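Cable-plugging robot halted in Wurau after arm fails to stop pushing

A robot arm that plugs network cables into equipment racks has been taken out of use at a workshop in Wurau after it kept pushing on a plug that was already fully seated. An operator hit the emergency stop. No one was hurt.

The arm is operated by Kravchuk, a firm that builds and repairs network racks for offices and schools. The software that steers it is called Pumico and comes from Flisow, a supplier in the same town. The two companies have been working together on the system since April.

Kravchuk said the fault came during a long run of repeat insertions, in which the gripper takes hold of a cable, lines up the plug with a port and presses until it seats. The run was planned for 300 insertions. The arm is meant to stop pressing when the force on its fingers passes a set limit. This time the limit was passed and the arm carried on, bending the front of the port and shifting the rack on its table.

The operator was standing beside the table and pressed the stop button by hand. Power to the arm was cut and it held its position. Kravchuk said it took 12 minutes to free the plug, which had to be done without moving the arm under power.

Flisow said it has found the likely cause in the part of Pumico that reads the force signal. After a long period of running, the readings began to arrive late, and the program went on using the last good one. That value was well below the limit, so as far as the software was concerned the plug had not yet touched anything.

"The reading was old and the program had no way of knowing that," the company said in a written statement. "It should have stopped the arm as soon as the signal went missing. We are changing that."

An updated version will halt the arm if a fresh reading does not come in on time. It will also refuse to restart until the sensor has been zeroed with the gripper open. Flisow has told its other customers to restart Pumico every 6 hours until the update is installed.

Kravchuk went back through its logs and found late readings in two earlier runs. Neither had damaged any equipment, and neither had been reported. The firm said operators will now get a warning on screen when a reading is late, where before it was only written to a file.

The damage is limited to one port and one cable. The finger pads were checked and will stay in use, Kravchuk said, but the bolts at the base of the arm are to be tightened again before it is switched on. The job has gone back to being done by hand in the meantime, and customers should not see delays.
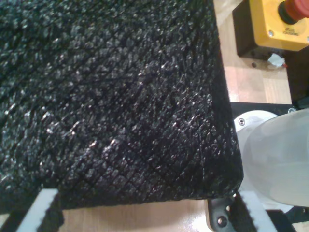
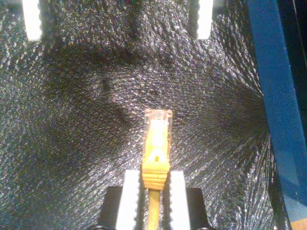 Plug held between the finger pads.

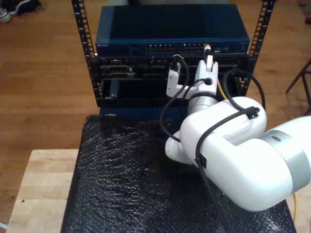

The gripper with a network plug at the front of the rack.

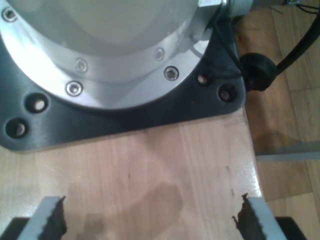
By STAFF WRITER, Wurau | August 11, 2024

Kravchuk said it will repeat the full run of 300 insertions on the new software before the arm goes back to regular work. The first part will be done at low speed, with an operator within reach of the stop button the whole time. Flisow expects to deliver the update this month. Neither company would give a date for the restart.

RELATED
Kravchuk to add second rack line at Wurau workshop
Flisow opens training room for robot operators
What the red button does: emergency stops in small shops
Wurau schools wait on network upgrade
Warehouse cart recalled over brake fault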